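Bench notebook, solenoid drop-out work
June, entry started 8:40

Carrying on from the last entry. The question from Setdale is still why the latch solenoids in the Bilholm cabinet hold after the drive is removed. The plunger should drop out when the coil current goes to zero. On the returned units it stays seated, sometimes for a second or two, sometimes until the cabinet is knocked.

Candidates as I see them:

Residual magnetism in the frame and plunger.
Slow current decay through the flyback diode.
Return spring weak or set.
Dirt or burrs in the bore.

Setdale favors the diode. I don't think a diode can explain a hold of more than a second. With the coil inductance we measured, the current through a plain diode is gone long before that. It does add a delay and I want the number, but it is a separate complaint.
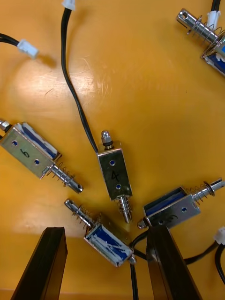
Spring first, as it is the quickest to rule out. Method: plunger pulled fully home by hand, frame clamped, force gauge on the plunger end, release slowly and read the force at the seated position. Then the same again after 200 manual strokes. No change outside the scatter of the gauge. Springs are not set. Free length agrees with the drawing on everything I took apart.

Note for whoever repeats this: the gauge hook has to pull in line with the bore. A small side load adds friction and gives readings that look like a stiffer spring. I lost most of an hour to that before making a yoke out of brass shim.

Bore: cleaned with solvent and a cotton swab, nothing came out that I could see. Dragged a fingernail around the mouth, no burr. Plunger slides under its own weight with the spring off and the coil dead. Friction is not it, at least not with the coil cold.

11:15

Decay test. Bench supply through a MOSFET, low side, plain diode across the coil, current probe on the high side lead. Trace shows the usual dip on pull-in when the plunger moves. On turn-off the current falls away smoothly and the plunger leaves late in the tail. Swapped the diode for a diode plus zener in series and the release comes clearly earlier. Traces saved under the June folder with the drive circuit in the file name.

So the diode costs time on release, as expected. It does not produce the long hold. Good units released every time with either circuit.

Returned unit no. 3, same setup: plunger stayed home after the current was at zero on the probe. Tapped the bench, it dropped. Repeated with the diode removed entirely and a snubber in its place. Same result. That closes the diode as the cause of the sticking, as far as I am concerned.

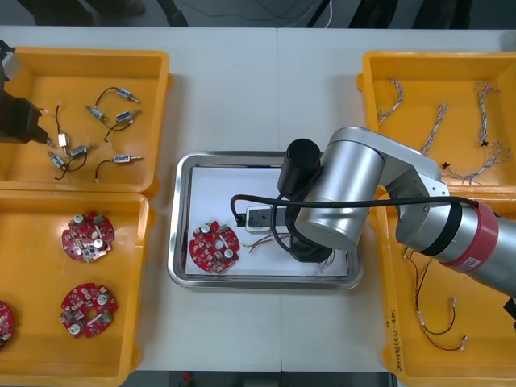
Residual magnetism then. There is supposed to be a thin nonmagnetic washer at the bottom of the bore, so the plunger never closes the iron path completely. Without the gap the remanent flux has a short route and can hold a light spring with no current. Orest Ostapchuk mentioned that Hlongwane changed the washer material on the later batches to quiet the impact. He thought it was a softer polymer. I have not seen the change notice and have asked for it.

Opened returned no. 3. The washer is present but dished in the middle, and the plunger nose has a bright ring where it has been touching iron. Opened no. 4 as well: washer split on one side, with a piece folded under. Put a disc of polyester film in the bottom of no. 3 and reassembled. It released on every stroke at the normal voltage. Took the film out and the sticking came back. Put it in again and it released again.

Reversing the coil leads between strokes also frees it without the film, which fits with remanence.

15:30

Life run started on a good unit with the zener circuit, to see how soon the washer dishes. Set for 2000 strokes, then stop and open it. I doubt that is enough to show damage, but it will tell us if the fixture survives. Duty cycle kept low so the coil stays cool. A second run with the coil warm should follow, as a soft washer will creep faster with heat and the cabinet at Bilholm has no fan.

Open points:

Change notice from Hlongwane, with batch dates.
Film thickness against pull-in force. Too thick and we lose holding force with the door loaded. Need a curve, not a guess.
Ukik wants to know if a field fix is possible without removing the cabinet door. Probably a reverse pulse from the driver board, if the bridge has a spare half. Check the schematic.
Force gauge is due for calibration. Readings above are comparative only.
Order more brass shim.

17:05

Run still going, counter advancing, no missed strokes. Leaving it on overnight with the supply current limit turned down. Please do not move the probe.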